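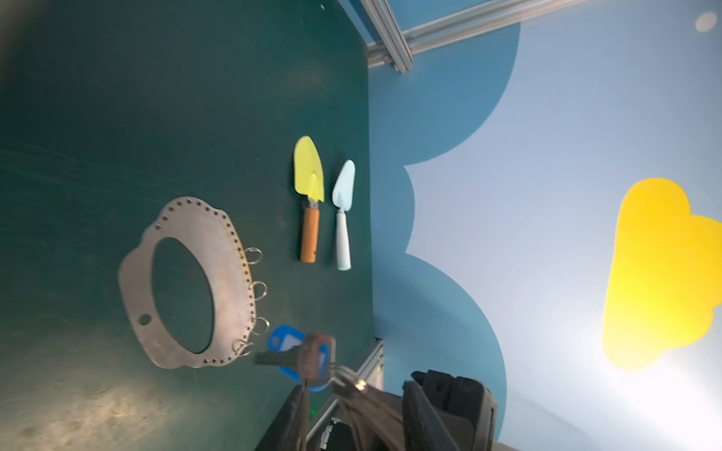 I run the tool library at the Clurunau garden sheds, and I'm looking for one more pair of hands from February until the beds are planted. We lend out the small stuff mostly, and you'd be surprised how fast it wanders off (I once found a dibber in my own coat, so I can't point fingers). You'd be checking things in and out, giving them a wipe, and finding a spot for whatever people drop off. The yellow trowel with the wooden handle and the slimmer pale blue one both need a line in the lending book, and so does the key with the blue tag. If you can look at a metal plate with little holes punched along much of its rim and want to know what it's for, we'll get along great!

It's 6 hours a week, split over two afternoons, and it pays a little over what the Orkska nursery pays for weekend help. We start at 4 and I lock up when the tea's gone. You don't need to know a thing about plants, but I'd love neat handwriting and some patience with Ino, our label printer, who jams.

Souad Benkirane did this job before me and she'll show you the shelves on your first day. To apply, just write me a few lines about yourself and a tool you like. Leave it in the mailbox at 2736 Lindqvist Lane, marked for Mohcine Chraibi.

Search this site Enter keywords Go

Last updated: February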